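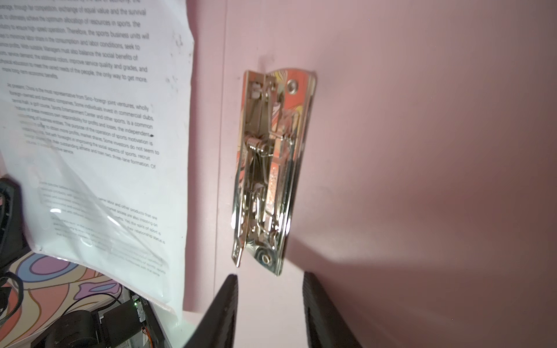 Kiều Đặng spends a good part of her week on small hardware that most people throw out. She runs the repair and reuse bench at Draltville, where old office supplies get sorted, taken apart and, when possible, put back to work. We spoke on February 23, 2023, and she started with binders.

"A lever-arch binder has maybe one part that matters, and that's the mechanism," she said. "The cardboard gets soft, the corners split, and the whole thing goes in the trash. The metal is usually fine."

She has been saving mechanisms for 18 months. The first ones came from an accounting office that closed its paper archive and gave Draltville 108 binders. Of those, 49 had levers she considered good enough to use again. The rest went for scrap metal.

Her test is simple. She opens and closes the lever several times and looks at how the arches meet. If the tips are out of line, paper catches on them. "You can bend them back a little, but they move again," she said. "I stopped doing that."

The coil spring is the other thing she looks at. A weak spring lets the arches drift open when the binder is full. She doesn't replace springs, as the pins that hold the arms are hard to get out without damaging the bracket.

Hinges are handled the same way. She likes to see them mounted upright on a panel before she decides anything, because a hinge lying flat on a bench can hide a bent leaf.
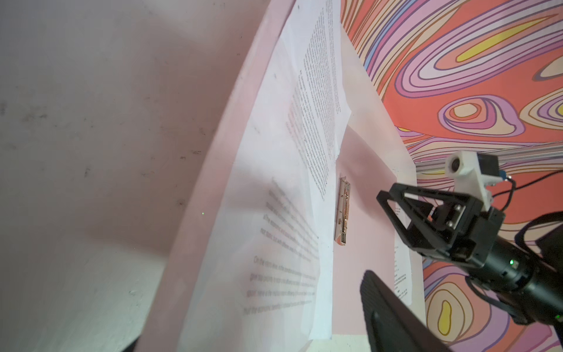
A small metal hinge on the pink panel, with printed sheets beside it.

Paper goes up on the walls too, and Đặng is not fussy about it. Sheets overlap and corners curl. "If I put them in a folder, I never read them again," she said. "On the wall I at least see that they exist."

The pink was left over from another job, and she kept it for practical reasons. Shiny metal is hard to look at against white, she said, and dark gray made the room feel like a basement. The swirl pattern was a different matter. Her coworkers chose that one in January, from a sample book sent by a supplier called Ellus. Đặng voted for plain blue and lost.

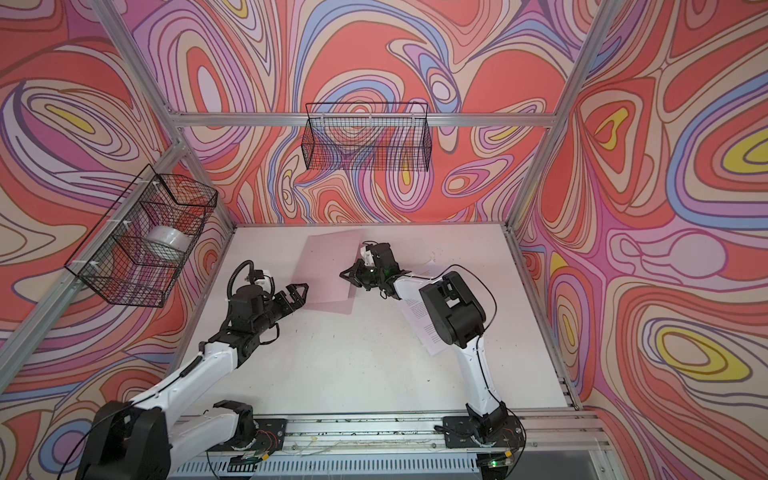
"I complained for a week," she said. "Then I got used to it. I still think the yellow drops are too much, but people who visit always like them."

She is less relaxed about the dust. Bits of wire and crumbs of old cardboard collect along rails and in anything with slots, and a brush only moves them around. She uses a vacuum with a narrow nozzle and a sock over the end – that way a dropped screw doesn't disappear.

The salvaged mechanisms go back onto new boards, and the finished binders are sold through Brevis, a secondhand office store. Đặng doesn't match the backing plates to the covers. Some are plain and some have cartoons on them, and the cartoon ones sell first.

Her next job is a box of clipboards from Giáp, a print shop that is moving to a smaller space. She hasn't opened it yet. "The clips will be rusty," she said. "They usually are at the corners, where the rivet goes through."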